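Notebook entry, March
Vatudance finishing trials, bench 3
Kept by Mareike Lammers; countersigned by Carla Sayegh

Continued from the previous entry. The shellac panels have now rested for the full period and were taken out of the rack at 9:15 a.m. The purpose of the present entry is to record their condition, to set down the changes made to the oil schedule, and to note the questions that remain open before the Mellor order is quoted.

Condition of the shellac panels

Panels A through F were examined under the raking lamp with the overhead lights off. Panels A and B, which received the two-pound cut throughout, are even in sheen and show no ridging at the overlap. Panel C has a dull band along one long edge. The band follows the direction of the pad and ends where the stroke was lifted. It is attributed to a pad that had been allowed to run too dry. Panel D is acceptable. Panel E was handled before it had hardened and carries a clear thumbprint near the upper corner; it is withdrawn from the comparison and may be used for practice. Panel F, the one with the three-pound cut, has pulled into small ropes at both ends and should not be rubbed down until it has been left for a further week.

The water drop test was carried out on A, B and D. A single drop was placed at the center of each panel and left for 20 minutes under a watch glass. A pale ring formed on all three. On A and B it had faded by the end of the morning. On D it was still visible at 4:00 p.m., and the panel has been set aside with a pencil note on the back.

It should be recorded that the flakes used for D came from the older tin. Carla dissolved a spoonful from that tin in a clear jar on the same afternoon, and a soft, jelly-like residue remained at the bottom after repeated stirring. The tin has been marked "do not use for finish coats." Staff who need shellac for sealing knots are asked to draw from the new tin as well until the old one has been removed from the cabinet.

Oil schedule

The earlier schedule called for three coats of the Clurkix oil, each wiped off after ten minutes. On the open-grained samples this left weeping spots that returned for two evenings in a row. The revised schedule is as follows.

First coat: thinned with an equal part of solvent, flooded on, wiped off fully after 20 minutes. The surface is inspected again after one hour and after three hours, and any beads are wiped away.

Second coat: full strength, applied with a folded cotton cloth, wiped off at once. The panel stands overnight on edge with a clear gap on both faces.

Third coat: full strength, rubbed in with a gray abrasive pad along the grain, wiped off at once. No further work for 3 days.

The revised schedule was tried on four offcuts of ash and two of oak. The ash took it well. One of the oak pieces wept slightly after the first coat and was clean by the following morning. The other gave no trouble. It is possible that the difference lies in the sanding, as the first oak piece was taken only to 120 grit and the second to 180, but the pieces also came from different boards and no conclusion is drawn here.

Used cloths were spread flat on the outside rail and moved to the lidded metal can once stiff. This practice is to be followed without exception, including for cloths used only for the final wipe.

Sanding sequence

There has been some disagreement over how far the blanks should be taken before oil. The position of this notebook up to now has been that 220 grit is the proper stopping point. Having compared the samples side by side, the writer is prepared to amend that position. On ash, the surface stopped at 180 accepted more oil and had a warmer color, and the difference in feel after the third coat was too small to be noticed by either of us with eyes closed. On cherry, 220 remains preferable, chiefly on the end grain, which turned nearly black at 150 and was still too dark at 180.

Raising the grain with a damp cloth between the last two grits continues to be required for anything that will be wiped down in use. Carla has asked that the cloth be wrung out until it no longer drips. Two of the thinner blanks cupped last month after being wetted heavily on one face, and although both came back nearly flat under weights, one still rocks on the surface plate.

Abrasive stock stands at 33 sheets of 180 and a single opened pack of 220. An order should be placed before the Mellor work begins.

Vekell wax

A short trial of the Vekell paste wax was made over two of the finished oil samples. The wax spreads easily at room temperature and buffs without much effort, but it has a strong odor that was still noticeable in the rack the next day. Over shellac it gave a pleasing low sheen. Over the oil it added little, and a wet glass left a mark that the unwaxed sample did not show. The writer does not propose to include it in the quotation. Carla takes a different view with respect to the chair parts, where nothing wet is likely to be put down, and wishes to repeat the comparison on a turned leg. The remaining wax is on the second shelf for that purpose.

Mellor order

The client has asked for a finish that can be renewed at home without sanding. Either of the candidate finishes could be offered on that basis, with differing instructions. The shellac is quicker to repair and considerably easier to spoil. A drinking glass or a splash of spirits would be enough. The oil is slower at the outset and calls for some patience from the owner once a year. On present evidence the writer recommends the revised oil schedule for the tabletops and shellac for the drawer interiors, where oil would leave a smell in the contents for some months.

The tabletops are to be finished on both faces. This was omitted from the first estimate and accounts for the greater part of the difference in hours. The underside may be left at two coats.

The labor figure for each top is provisionally 90 minutes of handling, excluding drying. That figure was reached with one person wiping and a second turning the piece, and it will not hold if either is called away to the machines. Carla has suggested that the tops be done in pairs and will draw up a timetable.

Outstanding

Panel F to be looked at again next week. Panel D, second water test, same position on the reverse face.
Oak offcuts to be repeated with both pieces cut from one board and sanded alike.
Replacement lid needed for the small solvent can.
Hygrometer by the rack reads higher than the one at the door. One of them requires checking against the salt jar.

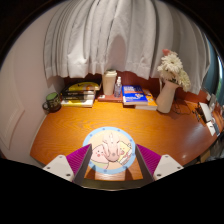 The salt jar itself needs fresh salt, as the present contents have dried to a crust. Carla will prepare a new one and leave it sealed overnight with both instruments inside, and the readings will be entered on the next page.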